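Last updated: July

Refills and returns: what changes at the Lekport shop

The refill counter at Lekport has been open for a little over a year, and the opening hours and price list are both due for a change. The main points are set out below for members who don't get to the shop often.

From the start of next month the counter opens at 9.30am and closes at 4pm. The later evening session is being dropped. It was popular in the first few weeks but has been quiet since the winter, and the hours will go to the Skullville stall, which has had queues most weeks.

Prices for washing-up liquid and laundry liquid stay as they are. White vinegar goes up slightly because our supplier, Gultevov, has changed the size of drum it delivers. All-purpose cleaner is now sold as a concentrate only. You take home a small amount and add tap water yourself, so a full bottle costs 39p. The mixing chart is on the wall by the till, and there are paper copies to take away.

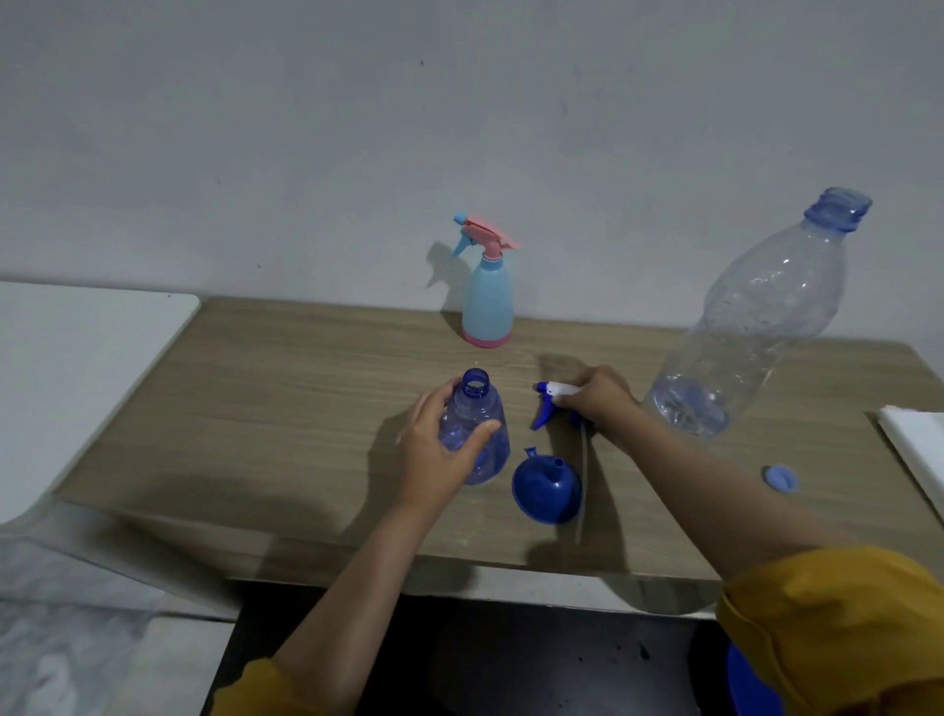
One member wrote in to ask whether the concentrate could be sold in a stronger mix for ovens and hobs, as she finds she goes through a whole bottle on one clean. We have passed this on to Hajji, who make it up for us. Their answer is that the current strength is the highest they are happy to sell without a separate safety label. A paste for ovens is being looked at for the autumn.

Please remember that bottles need to be clean and dry before they are filled. Water left in the bottom will weaken the mix and can make it go off. Any label from an earlier product should come off or be crossed out, and the new name written on clearly. Never use a bottle that has held bleach for anything else - the vinegar in particular must not be mixed with it.

If a spray stops working, try running warm water through it before you throw it away. Most blockages are dried cleaner in the nozzle. We keep a box of spare heads under the counter and these are free to members, though not every head fits every neck, so bring the bottle with you.

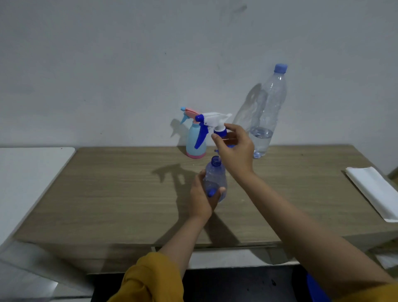 Spray head and bottle at the table.

On returns, the shop took back 2,000 containers in its first year. Of these, 1,000 were washed and put out again on the free shelf, and the rest went for recycling. We can't take aerosols, paint tins or anything that has held motor oil.

The Skullville stall will carry the same range from next month apart from the laundry liquid, which is too heavy to move by hand. Orders for that can be left at the stall and collected from Lekport.

4 comments | Share this item

You are receiving this newsletter because you signed up in the shop or online. To stop receiving it, use the unsubscribe link in your email.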